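Refillable soap stations go in at Zerkness bus shelters

Public hygiene
3 min read

Passengers waiting for buses in Zerkness can now wash their hands at the stop, after foot-operated soap and water stations were fitted at eight shelters along the main route into town.

The stations, made by Teleo, have no taps to touch. One pedal releases a short run of water and a second gives a measure of liquid soap. Waste water drains into a sealed tank under the basin, which is emptied when the clean water is topped up.

Each unit holds enough water for up to 200 washes. They are filled early in the morning, before the first bus, and again at about 2pm at the busier stops. The market stop and the one outside the health centre get a third fill in the evening.

The town council paid for the basins and stands from its public health budget. Mousavi, a cleaning supplies firm with a depot on the edge of town, has agreed to provide the soap for the first year and to collect the empty containers for refilling.

Handwashing points were first asked for at the market, where food sellers had only one shared tap behind the fish stalls. A survey of 410 bus passengers and stallholders, carried out in March, found that most had nowhere to wash between leaving home and arriving at work. Many said they bought and ate breakfast while they waited.

The council looked at hand gel first. Gel dispensers put up at two shelters last year ran dry within days and one was pulled off the wall. Gel also does little for hands that are visibly dirty, which was a common complaint from people working with fish, vegetables or engine oil.

A trial station at the market stop ran for 100 days before the other seven were ordered. It broke down twice, both times because grit had got into the water pedal. The new ones have a rubber cover over the hinge and a coarse filter on the tank. The basin has also been lowered slightly so that children can reach it – the trial version came up to the chin of most under-sevens.

Short notices beside each basin show how to wash properly, with drawings for people who do not read. Schools on the route are covering the same steps in class this term, and pupils will be asked to report any station that is empty or blocked. 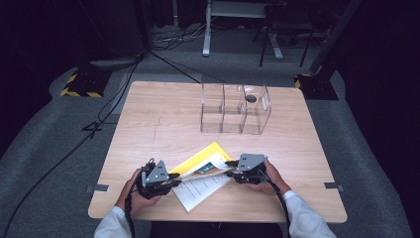 Kakia, commenting on our website, said the stations were welcome but the filling times did not match the buses. "The one at our stop is dry by noon and the water comes at two. That misses everybody going to the late market. Move the second round to eleven and it would be fine."

The council said it would look at the filling times after the first month, once it had figures for how much water was being used at each shelter. Drivers on the water round already note the level in the tank before they fill it.

No decision has been made on the road to the north of the town, where the shelters have no hard standing and a tanker cannot easily stop. Smaller units that can be carried by hand and filled from cans are being priced.

Faults can be reported at the council office or by text message, using the number painted on the side of each station.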